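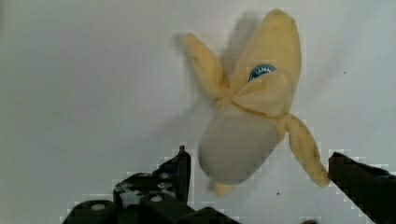
Chapter 4: What Will It Cost You?

I bought my first gripper because I liked the look of it. Please don't do that! Fruit is soft, and a half-peeled banana is softer still, so start with the thing you want handled and let the price list wait.

When Dede Frimpong and I planned the teaching lab at Mullarach, we wrote down every job we hoped to do in the first year (59 of them, far too many) and crossed out anything that needed a second arm. Then we rang Drisus and Beltetti for quotes. The arms came out close. The fingers, cables, spare pads and training days didn't, and I'd left most of those off my sheet.

We use sheet 4.1 for the rest of this chapter. Fill in the left column now, in pencil, and leave the delivery line blank until we get to Mrema, who quoted us 29 days and took 124.

4.1 Listing the jobs

Take one job you know well and write down what gets touched, how often, and what it costs you if it's squashed.

We use cookies to improve your reading experience. Accept all | Manage settings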